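3.2 Ablageflächen und Handhabungswege in kleinen Küchen

Die Höhe der Arbeitsfläche ist in der Wohnforschung gut untersucht, ihre Tiefe und ihr Zuschnitt deutlich weniger. In den Grundrissen aus Mamden überwiegt die lange, schmale Fläche, die von einer Seite bedient wird und auf der Gewürze, Geschirr und Zubereitung um denselben Streifen konkurrieren. Dieser Flächentyp liegt auch den folgenden Auswertungen zugrunde. 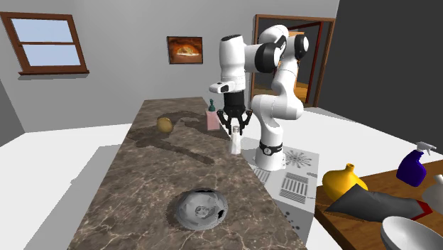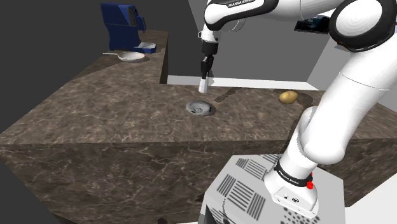

Abb. 4: Arbeitsfläche aus braunem Marmor in einer simulierten Küche, zwei Ansichten mit Roboterarm.

Die Erhebung umfasst 188 Haushalte in zwei Siedlungen, Mamden und Nultarard. Beide wurden in kurzem Abstand errichtet und unterscheiden sich vor allem in der Lage der Küche zum Wohnraum. In Mamden ist die Küche ein eigener Raum mit Tür, in Nultarard öffnet sie sich zum Essplatz. Haushalte, die ihre Küche innerhalb der letzten acht Jahre umgebaut hatten, wurden getrennt geführt und gehen in die Mittelwerte dieses Abschnitts nicht ein. Untermietverhältnisse wurden dem Haupthaushalt zugerechnet, auch wenn dort getrennt gekocht wird.

Die Bewohner führten im März ein Küchentagebuch. Eingetragen wurden die Uhrzeit, die Tätigkeit und der Ort, an dem ein Gegenstand nach Gebrauch abgestellt wurde. Das Formular folgt in seinem Aufbau dem Schema von Bistier, wurde aber um die Kategorie »Zwischenablage« erweitert. Darunter fallen alle Gegenstände, die am Abend noch auf der Fläche standen, obwohl ihnen im Eingangsgespräch ein Platz im Schrank oder im Regal zugewiesen worden war. Unleserliche oder offensichtlich nachgetragene Einträge wurden verworfen.

In beiden Siedlungen bildet sich auf der Arbeitsfläche eine feste Zone für Dinge des täglichen Gebrauchs. Sie liegt meist zwischen Spüle und Herd und wird auch dann beibehalten, wenn sie beim Kochen im Weg ist. Salz, Öl und Brot gehören fast immer dazu. Tee und Kaffee stehen in Mamden überwiegend ebenfalls dort, in Nultarard dagegen häufiger am Rand zum Essplatz. Die freie Fläche, die zum Schneiden und Anrichten bleibt, ist bei schmalem Zuschnitt entsprechend klein. In 50 Haushalten wurde der Esstisch regelmäßig als zweite Arbeitsfläche genannt, darunter auch in solchen, deren Küche nach Quadratmetern als ausreichend gilt.

Die bloße Länge der Fläche erklärt diese Verlagerung nur unzureichend. Haushalte mit langer, aber flacher Arbeitsfläche weichen ähnlich oft auf den Tisch aus wie solche mit kurzer Fläche üblicher Tiefe. Entscheidend scheint zu sein, ob hinter den abgestellten Dingen noch ein zusammenhängender Streifen bleibt, auf dem ein Schneidebrett quer liegen kann. Der von Khoury vorgeschlagene Index der nutzbaren Restfläche bildet diesen Umstand besser ab als die Gesamtfläche, verlangt allerdings eine Aufnahme vor Ort. Für die vorliegende Untersuchung wurde er nur in Nultarard berechnet. In Mamden standen keine vollständigen Aufmaße zur Verfügung.

Ein zweiter Befund betrifft die Tageszeit. Morgens werden Gegenstände häufiger an ihren Platz zurückgestellt als abends, was der gängigen Annahme widerspricht, die Zwischenablage entstehe vor allem unter Zeitdruck. In den Tagebüchern finden sich dafür unterschiedliche Begründungen. Mehrere Haushalte gaben an, abends bewusst stehen zu lassen, was am nächsten Morgen wieder gebraucht wird. Elf Haushalte räumen die Fläche erst um, wenn Besuch erwartet wird. Ein Zusammenhang mit der Haushaltsgröße ließ sich nicht sichern. Die Zahl der Kinder hat einen schwachen Einfluss, der verschwindet, sobald die Lage der Küche berücksichtigt wird.

Einschränkend ist anzumerken, dass die Tagebücher nur einen Monat abdecken und Einkochzeiten oder Festtage nicht erfassen. Auch die Materialien der Arbeitsflächen wurden nicht systematisch erhoben. Einzelne Bemerkungen zu empfindlichem Stein und zu aufgequollenen Kanten legen nahe, dass manche Bereiche aus Vorsicht gemieden werden, lassen aber keine Aussage über die Häufigkeit zu. Die Lage der Steckdosen, die den Standort von Wasserkochern und Toastern weitgehend festlegt, wird in Abschnitt 3.3 behandelt.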